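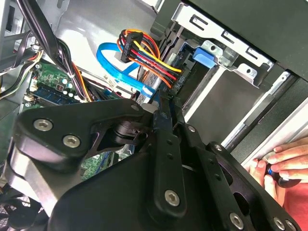 *Power and data cables near the drive cage, with the blue bay latch at right.*

## Fitting a second drive

This is the fun part of any Trodora tower upgrade – a whole lot more room in a few minutes!

**Caution:** Shut down, unplug the power cord and touch bare metal on the case before you reach in.

1. Release the latch and slide the drive into a free bay, connectors facing you.
2. Push the latch back until it clicks.
3. Plug in the flat data cable, then the power connector. Both go in one way only, so never force them.
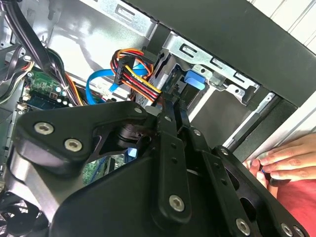
4. Run the other end of the data cable to a free port on the motherboard, and keep it clear of the fans.
5. Close the case, start up and enjoy all that space – a 3,000 GB drive holds a huge photo collection!

**Note:** Drive not showing up? Reseat both ends of the data cable first.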